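Duty Diary, Simulation Cell
Hostura Automation Laboratory, Fleltidton site
July, entry 51

The cell was opened at 8:10 and the overnight log was read before any program was started. The run had been set for the full list of insertion trials on the Vaher arm. It ended early with a fault, and most of today was given to establishing what that fault was.

The log shows that the controller raised a fingertip clearance alarm during trial 2543. The alarm is meant to fire when either finger comes nearer to the tray than the limit entered in the cell file. The program should then hold the arm and wait for an acknowledgment. In this case the alarm was raised and recorded, but the hold did not take effect until 169 control steps later. The arm continued its descent during that time. The contact record shows the left finger pressing on the tray with a force well above what the real gripper is rated to bear.

No equipment was involved, as the entire run took place in simulation. The entry is nevertheless being treated as a safety matter. The same stop routine is loaded on the physical cell, and under the laboratory's rules a late stop is reported in the same manner wherever it occurs. The physical cell was placed on hold at 8:40 and a notice was posted at the door. The second shift was informed by telephone.

The morning was spent replaying the approach at reduced speed. The scene file was left as the overnight run had used it, with the control box and cable on the mat and the tray in its usual location. Views were saved from the replays and are entered with this record. 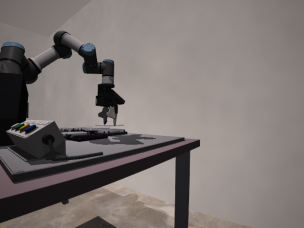
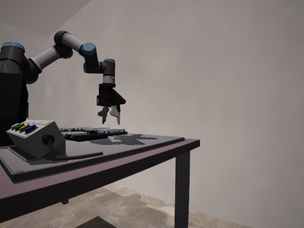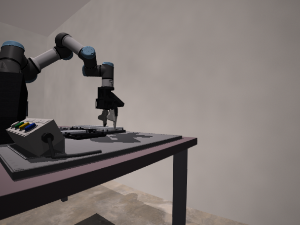 Page last changed: July, 4:35 p.m.

The replays did not reproduce the fault at first. The approach was repeated with the alarm limit unchanged, and each time the arm held promptly. The late stop returned only when the logging service was switched on at its highest level of detail, as it had been overnight. With that setting in place, the fault appeared in 4 consecutive replays.

The cause is now understood in part. The stop request and the log messages pass through the same queue in the Felonix bridge, which links the planner to the arm controller. When logging is heavy the queue fills, and the stop request waits its turn behind messages of no urgency. The request should have a path of its own. The design note for the bridge says that it does, and the code does not agree with the note. It has not been established when the two parted, and the change history will have to be searched.

A second and smaller matter was found in the course of the work. The clearance limit in the cell file had been measured from the gripper body, while the alarm reads it as a distance from the fingertips. The alarm therefore fired later than was intended, even before the delay in the queue was added. The value has been corrected in the simulation file only. The physical cell file is not to be edited until the correction has been checked by a person who did not make it.

The following steps were agreed at the afternoon meeting. Logging is to remain at its normal level on all cells until the bridge has been repaired. The physical cell stays on hold, and the hardwired emergency stop, which does not pass through the bridge, is to be tested before the hold is lifted. The overnight results up to the alarm may be kept, but they are to be marked as provisional. Anything recorded after the alarm is to be set aside and is not to be used in the monthly figures.

There was some discussion of whether earlier runs had been affected in the same way. The saved logs go back to the spring, but heavy logging was used on few of those nights. A search of the records was begun at 3:15 and was almost half finished when this entry was written. One earlier run shows a gap between alarm and hold that is longer than it should be. It did not lead to contact and was not reported at the time. A late report has been opened for it.

The incident form was completed and sent to the site safety office, together with the contact record and both versions of the cell file. The office has asked for a copy of the bridge design note, which will be sent in the morning. The simulation cell was closed at 5:20 with no run scheduled for tonight. The notice at the door of the physical cell remains in place.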